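Vernier Opens Its Teaching Floor at Takinholm to Outside Groups

Shops, schools and small manufacturers can now come in and show a robot arm a job by hand or by remote control

TAKINHOLM, August. Vernier is very happy to announce that its teaching floor at Takinholm, which has been running quietly for our own staff and a handful of patient friends, is opening its doors to outside groups beginning this month. Anyone with a job they would like a robot arm to learn, and a little time to sit down and show it, is warmly invited to get in touch.

The idea behind the floor is an old and friendly one. When you want a new coworker to learn how something goes, you don't hand over a page of numbers, you stand next to them and do it a few times while they watch. Our visitors work in much the same way. In one kind of session they take hold of the arm and guide it through the motion themselves, feeling where it wants to slow down and where it needs a bit more room. In the other they sit at the Caputo remote station, with a pair of hand controls and a screen, and drive the arm from there. Either way, the whole motion is saved, from the first reach to the moment the grip opens again, and those saved motions are what the arm later learns from.

We have deliberately kept the first jobs small and homely. A newcomer's first morning is spent on things you might find in any break room, picked up and set down on top of an ordinary cabinet with drawers, and only after that do people move along to their own parts and packaging. A soda can, a bag of chips and an apple make better teachers than you might think, as each one asks for a different kind of grip: the can wants to be held straight, the bag gives way under the fingers, and the apple would dearly love to roll.

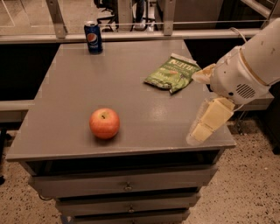

Merkstead, whose packing team spent part of the spring with us while we were getting the floor ready, told us that the hardest part was learning to be slow. Their people had expected the controls to be the trouble, they said, and were comfortable with those before lunch, but they kept rushing the last inch before the grip closed, the way anybody does with a task they have done all their working life. They also asked us to let people switch between guiding by hand and driving by remote in the middle of a day, which had not been possible until then. We are glad to say that it is now, and we thank them for pushing us on it.

By the end of that trial period the floor had saved 1,924 complete demonstrations, a few of them very pretty and a good many of them clumsy, and we have kept both. A fumbled reach that is put right halfway through can be worth having, and our visitors are asked to carry on when they miss instead of stopping to start over. (This takes some getting used to! Most people want to apologize to the arm.)

What a visit looks like

Groups begin at 9 in the morning with coffee and a walk around, followed by a safety talk and practice at whichever station they prefer. The afternoon belongs to the group's own task. A typical group goes home with roughly 300 demonstrations after a full visit, along with notes from our staff on which ones were clean, which were shaky, and where a different starting position might help next time. The recordings of a group's own task remain the property of that group.

No experience with robots or programming is needed. Sturdy closed shoes are, and long sleeves should be rolled up. Groups bringing their own parts are asked to bring spares, including a few scuffed or dented ones if they have them, and to let us know ahead of time about anything heavy, sharp or breakable.

About Vernier

Vernier builds and runs training stations for robot arms, including the Caputo remote station, and helps workplaces teach everyday handling jobs by demonstration. The Takinholm teaching floor covers 2,000 square feet and is open to groups by appointment. Requests for visits, along with questions from the press, can be sent through the contact page on the Vernier website.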